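Home | Guides | Crafts | Contact
Fri 31 July – Luuk Jansen
40 shares

Setting up the Hastlow fabric cutter, part 2

1. Lay the cloth flat. Smooth out from the middle. 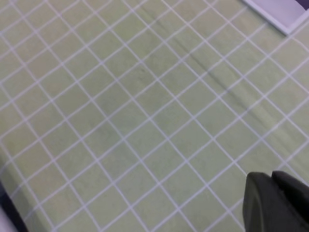

Green cloth, pale grid lines.

2. Set blade depth to 40. Lock the dial – it creeps.
CAUTION: fingers clear of teh guard.

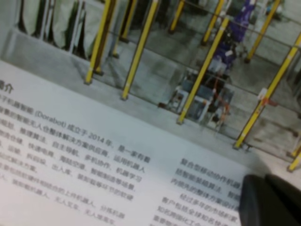
White information panel, text in Chinese.

3. Test cut on scrap first.

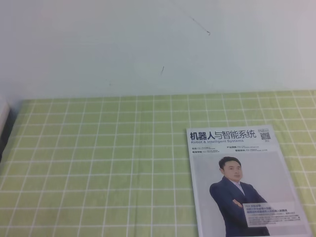

4. Clean cut? Go on to your real fabric. Ragged – change blade, redo step 2.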